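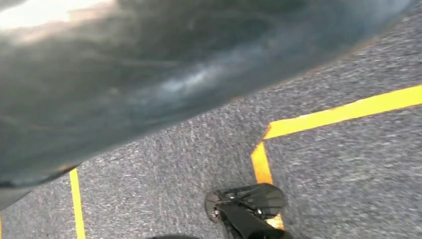

Marking a Floor Work Area for a Gripper Arm on Carpet

Terence Kettle
25 Jan 2022

This guide sets out the procedure used at the Bramwell shared workshop for taping a floor work area and checking it through the wrist camera of a Rikow arm. It assumes that the arm has been assembled, that the gripper opens and closes under manual control, and that the member has completed the bench induction. Members building a similar arm at home may follow the same steps.

Materials

Yellow floor tape suitable for carpet, a steel rule, a carpenter's square, chalk, scissors, a vacuum cleaner and the hex keys supplied with the gripper kit. Masking tape is not recommended. It lifts from low-pile carpet within a few sessions and leaves fibres on the adhesive that later find their way into the finger joints.

Preparing the floor

Vacuum the area twice, the second pass at right angles to the first. Allow the pile to settle. Place the base of the arm in its working position and lock it before any measurement is taken, as all distances are taken from the front edge of the base.

Chalk the near line of the zone 222 mm from the base. The standard zone is 600 mm wide and 402 mm deep. Check both diagonals before taping. If they differ by more than 2 mm, the chalk lines should be brushed out and drawn again.

Laying the tape

Begin with the longest side. Fix one end, unroll the full length just above the carpet, then lower it onto the chalk and press from the centre outward. Do not stretch the tape. Stretched tape creeps back overnight and the corners open.

Corners are to be overlapped fully and trimmed square. Where one corner will serve as the reference for the arm, lay that corner first and press it down with the back of a spoon or a similar smooth tool. Any corner that has frayed or discoloured must be replaced before the next calibration.

Parallel lane lines may be added inside or beside the zone if the task requires them. Run each lane toward the base and measure the spacing at both ends.

Checking the view from the wrist

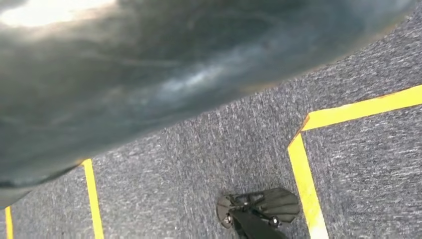 Start the Varnine viewer and bring the arm to its low inspection pose at the slowest speed setting. The gripper should be visible at the lower edge of the picture, with the reference corner clear of the fingers. Tilted lines are acceptable at this stage. The camera is fixed to the wrist and turns with it, and the software corrects for the angle once the corner has been selected.

Save one still with the arm at rest and a second while the wrist is moving slowly. Compare the two. Some softening of the fingers and of nearby material is normal in the moving picture, but the tape edges should remain readable. If they do not, reduce the wrist speed or increase the room lighting and repeat the test.

The fasteners at the finger pivots should be checked for tightness at this point, with power to the arm disconnected. A quarter turn past snug is sufficient.

Recording the reference corner

In the viewer, select the inside of the corner and not the outer edge of the tape. Move the arm to a second pose and select the same point again. When the two readings agree, save the result under the zone name and enter it in the workshop log, together with the member's name and the roll of tape used.

Members using the older Volard controller must restart it after saving. The zone will otherwise not appear in the task list.

Tape may be left in place between bookings. When it is removed, peel it back slowly at a low angle and vacuum the area again.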